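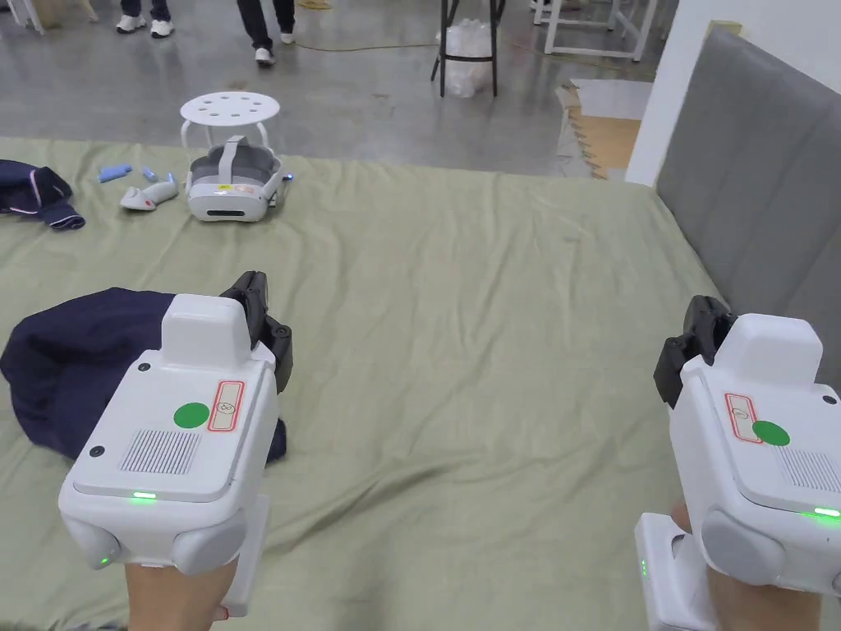
Navy is what people wear once they have given up on colour, a reader from Gosling wrote to us in November, and could we please stop putting it in the magazine. The letter went on for two pages and was very funny, and it was wrong from start to finish.

Style > Colour > Features

In Praise of Navy Blue

I have loved navy since I was eight, when I was sent to school in a jumper so dark that my teacher wrote it down as black on the lost property list. I argued the point at some length. Black, I said, doesn't go purple by the window. I still think that was a fair thing to notice, and I've been noticing it ever since, in coats and curtains and the spines of old atlases, and in the ink they used to stamp library books.

What gets me is how much room there is inside the one word. Put a navy sock beside a navy trouser leg under a kitchen light and you will see straight away that they've never met. One leans red, the other leans green, and the two together make both look grubby. This is why matching navy is so much harder than matching black, and why a bought suit is kept as a pair for life. Dyers will tell you the same thing. A deep blue is built up out of several things pulling in different directions, and the last few drops decide which way it tips.

The name is fairly recent as colour names go. It comes from the uniforms of British naval officers in the eighteenth century, and it took a while to settle down as a word for cloth in general. The colour itself is far older. People have been getting dark blues out of woad and indigo for thousands of years, and if you ever have the chance to watch an indigo vat in use, drop everything and go! The cloth comes up out of the liquid a sort of sick yellow-green, and then the air gets at it and it turns blue while you stand there. To reach navy you dip it again, and again, and let it breathe each time.

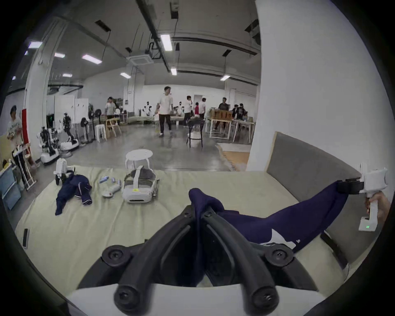 Navy blue over pale green, with a second piece on the sheet behind.

I got to see it done at Berkcombe, where the old dye shed by the river has been running weekend classes. I brought 4 skeins of plain wool and far too much confidence. After the first dip mine was the blue of a faded beach towel. After the third it was denim, more or less, and my arms ached, and the woman at the next vat had got somewhere much darker with half the fuss. The trick (I was told, kindly) is patience between dips. I had been rushing the air. The last skein I left hanging while I ate my lunch, and it is the best thing I've ever made. It still isn't quite navy. It's close enough that I call it that at home.

Sign up for our monthly newsletter and get the next issue's features early. You can unsubscribe at any time.

Then there's paint, which is a whole other pleasure and a whole other headache. Tunow, the small paint maker, puts out a shade called Paritier that I've now used in two hallways, and on the tin lid it looks like nothing much. On a wall at four in the afternoon it's glorious. In the morning it goes flat and a bit stern, and by lamplight you'd swear it was black until somebody stands in front of it in a black coat. I painted the inside of a bookcase with what was left over and the books all look better dressed.

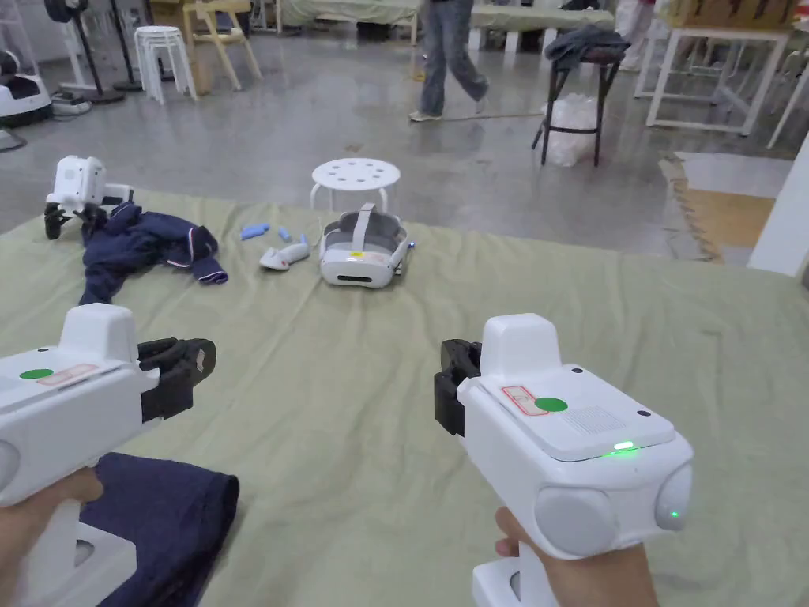 Paint a big piece of card before you commit, though, and move it about for a few days. A dark blue takes on whatever is near it. Next to a cream wall it warms up. Next to bright white it goes hard and nautical, and before you know it you've bought a rope doormat. My own favourite partner for it is a soft, greyed green, the kind you get on the underside of an olive leaf, because the two sit so quietly together and each makes the other look cleaner. Old rule books said blue and green should never be seen side by side. I can't think what those people made of the sea.
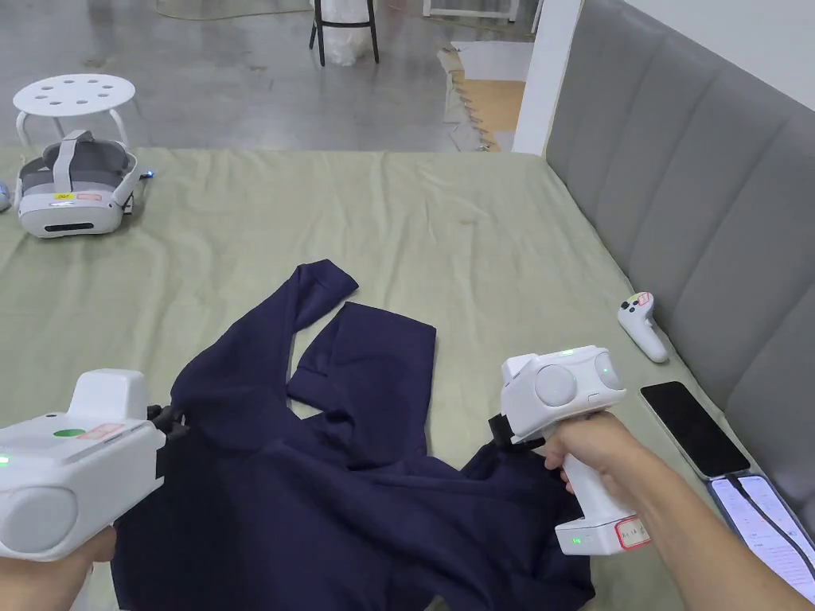 Dark navy on sage, a pairing the old rule books would have refused.

As for keeping navy navy, I have plenty of opinions and only a few of them cost money. Wash it inside out, in cool water, with other darks. Dry it in the shade, above all in an Australian summer, when an afternoon on the line will take the shoulders off a good shirt. Go easy on the powder, which can leave pale streaks in the folds. Lint shows up like snow, I grant you that, and anyone with a white cat should perhaps consider oatmeal.

But let it fade if it wants to! A navy work jacket that has gone soft and chalky at the elbows is one of the nicest things a person can own, and you can't hurry it along in a factory without it looking silly. Mine has been through three sets of buttons. The collar, where it folds under, is still the colour it was in the shop, and now and then I turn it up just to have a look.

To our reader in Gosling: come to Berkcombe in the spring, when the classes start again, and bring some wool. Wear old shoes.

1534 shares | 8 comments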